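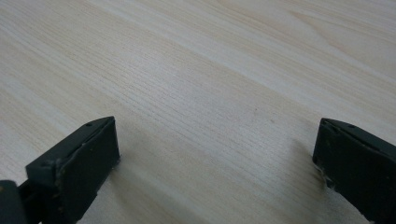
Stuvberg Makerspace – Furniture and Fittings Group

Ivitz table top, pale wood finish

We paid $114 for the top alone, legs sold separately. After 14 weeks in the shared room it has held up well. The color is a very light blond with fine grain, and the surface is soft on the eyes under our ceiling lights. Coffee wipes off if you get to it the same evening. A marker stain from April is still there.

Weak points: the pilot holes underneath were off by 2 mm on one side, and the Gikia legs we already had needed new screws. Fung sells a cheaper top, but it sagged on us – we sent it back.

Would buy again at this price.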